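Celebrity Home Tours and the Limits of Disclosure

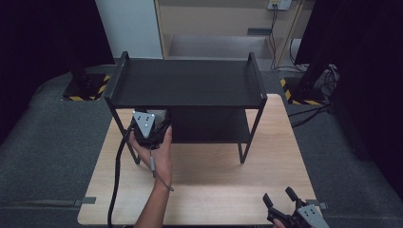 Entertainment outlets have come to depend on the celebrity home tour, and the time has come to ask what audiences are being told when they watch one. A singer opens the front door, walks through the kitchen and speaks warmly of a favorite chair. Within hours, the same items are listed for sale through platforms such as Jivix, often with no statement that payment was made. Even the plainest household goods are drawn into this trade. A black two-tier metal shelf on a light wooden table is an ordinary object, yet once it has appeared behind a well-known performer it can be offered at up to 3000 dollars.

This publication does not object to sponsorship. Performers have endorsed products for generations, and most viewers accept the practice when it is plainly stated. Our concern is with the tour that presents itself as a private visit while serving as a catalog. When the streaming channel Hunora released its November series, the names of the sponsors appeared only in the closing credits, for 3 seconds. The series included a visit to the Bugti estate, where nearly every room had been furnished by one retailer.

Outlets that reproduce such material share the responsibility. An editor who publishes stills from a tour should ask who supplied the furniture and should print the answer near the headline. Tetatov adopted this rule last year, and its coverage remains lively and widely read.

Readers are entitled to enjoy a glimpse of a famous living room. They are also entitled to know when that room is an advertisement, and the notice should come before the tour begins.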